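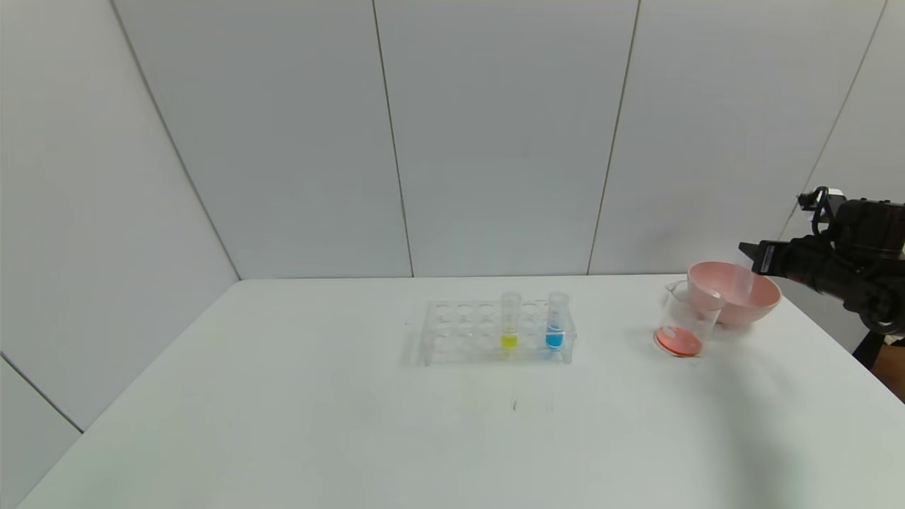
Last changed: 3 Aug 2018

# Setting out a small bench for colored-water demonstrations

Posted in: Teaching spaces and equipment

**Ifeoma Briggs**

I am responsible for the preparation of materials for a series of introductory mixing sessions at the Effiong learning center. The sessions are intended for visitors aged nine and older and use only water tinted with food coloring. The arrangement I have in mind is the one in the photograph at the head of this page: a clear rack with a tube of yellow and a tube of blue, a glass beaker with a little orange-red in it to the right, and a shallow pink bowl behind the beaker, all on a plain white table against pale wall panels.

I would be grateful for guidance on the following points before the written procedure is issued to session leaders.

First, whether the two tubes should be placed in neighboring holes or kept a few holes apart. The draft procedure does not specify this, and two of our leaders have set them out differently.

Second, whether the bowl is better placed behind the beaker or in front of it. It is to be used for pouring off. A colleague has proposed moving it to the left of the rack, but this would require participants to carry liquid across the whole table.

Third, whether a white surface is advisable. The colors are easy to tell apart against it, but I have concerns about staining. The table at our second site, in the Wisutora building, is also white and was purchased only in March.

The budget for this program is limited. I would prefer answers that do not depend on the purchase of new glassware.

**Gwilym Maddocks**

I supervised a comparable program for several years and can offer the following.

Keep the tubes apart. When two tubes stand in neighboring holes, the hand that reaches for one tends to knock the rim of the other, particularly with younger participants. A gap of two or three empty holes is sufficient. The spacing in your photograph is suitable and I would write it into the procedure as it stands. I would also specify which color goes on the left. Yellow on the left and blue on the right is as good as any other order, provided that every leader follows it, so that a spoken instruction such as "take the left tube" has the same meaning at both of your sites.

With regard to the bowl, the position behind the beaker is acceptable for a demonstration given by an adult. For work by participants I would bring it forward and to one side. Where the bowl overlaps the beaker from the position of the person pouring, that person must reach over the beaker to use it, and sleeves are a hazard. The beaker should have a clear space on the side toward which its spout points. Moving the bowl across to the left of the rack would create a different problem, as you have noted, and I do not recommend it.

A clear rack is a good choice. The level of the liquid can be read without lifting the tube. Please note, however, that plastic racks of this type mark easily. They should be washed by hand in warm water with a mild detergent and left to drain upside down. Abrasive pads should not be used.

In respect of quantities, small volumes are preferable. A tube that is filled only in its lower part can be tipped into a beaker by a child without loss. In our program the tubes were never filled beyond one third.

The procedure should also state how the bench is to be left at the end of a session. Our closing instructions were as follows:

- Empty all tubes into the bowl, and the bowl into the sink.
- Rinse the tubes twice and return them to the rack with the open end down.
- Rinse the beaker and inspect the spout and rim for chips. A chipped beaker is to be withdrawn from use the same day.
- Wipe the table from the back edge toward the front.
- Sign the bench sheet.

**Tobiloba Okonkwo**

white tables are fine, just wipe it up quick. blue is the worst one. We use baking soda paste on ours and it comes off. Do a test patch first though, some tops go shiny where you rub them.

**Bello Nwankwo**

I wish to add to the answer given by Mr. Maddocks on the matter of surfaces, and to qualify the answer given by the poster above.

Baking soda paste is mildly abrasive. On a matte top it may leave a polished patch that is more noticeable than the original stain. At the Uvoton site we maintain 79 white tables and have adopted the following order of treatment: plain water and a soft cloth; then diluted dish soap, left in place for a few minutes; then rubbing alcohol on a cotton pad, applied to the mark only and away from participants. Paste is used only with the approval of the site manager.

Staining is also reduced at the source by using less coloring. One drop in a half-filled beaker of water gives a color that is easily distinguished on a white background. Gel colorings should be avoided, as they dissolve unevenly and leave concentrated specks on the table.

On labeling, I would advise against adhesive labels on the tubes. The adhesive remains after washing and collects dirt. A card placed in front of the rack serves the same purpose.

**Ifeoma Briggs**

I thank all who replied. The tube spacing and the order of colors will be written into the procedure, and the bowl will be moved to the front right for participant sessions. The question of the table at Wisutora has been referred to Ibrahim Fashola, who holds the care instructions supplied with it.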